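Why Is There So Much Air in a Bag of Chips?

Squeeze a new bag of potato chips and it feels like a small pillow. Open it, and the chips may fill only part of the space. The rest looks like plain air, but it is mostly a gas called nitrogen.

Nitrogen is all around you. It makes up most of the air you breathe. Ordinary air also has oxygen in it, and oxygen is bad for chips. It mixes slowly with the oil they were fried in and makes them taste stale. So the factory pushes the air out of each bag and puts nitrogen in just before the bag is sealed. 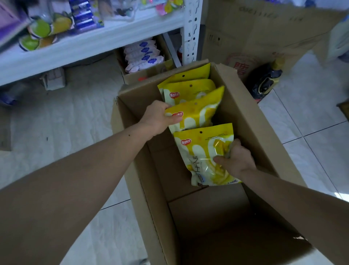 The gas has a second job. Chips are thin and snap easily. On the way from the factory to the store they are stacked, driven over bumps and lifted many times. The gas works as a cushion – it keeps the sides of the bag from pressing on the chips.

The bag helps too. It is made of thin layers of plastic, often with a very fine coat of metal on the inside. The metal keeps out light and damp air.

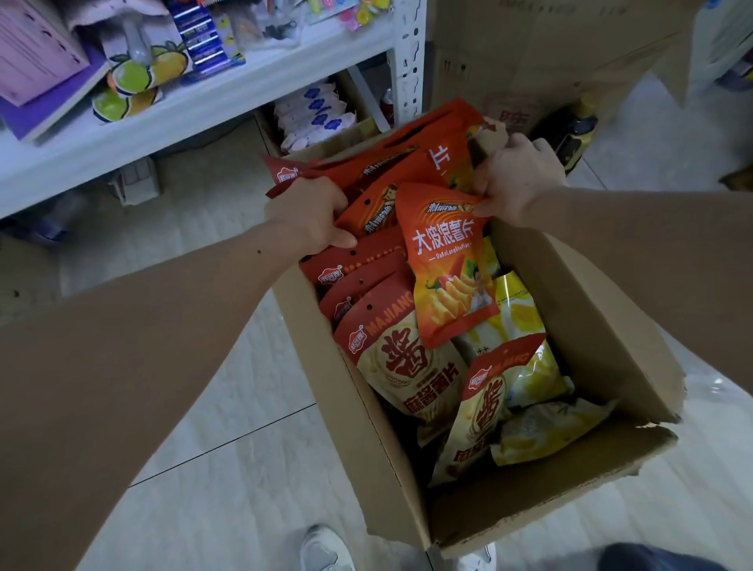
Air pressure changes a bag as well. High in the mountains, the air outside pushes on it less, so the gas inside spreads out and the bag swells. Take the same bag back down to the beach and it shrinks again.

Once you open a bag, the nitrogen drifts away. Fold the top over tightly, clip it shut and finish the chips within 4 days.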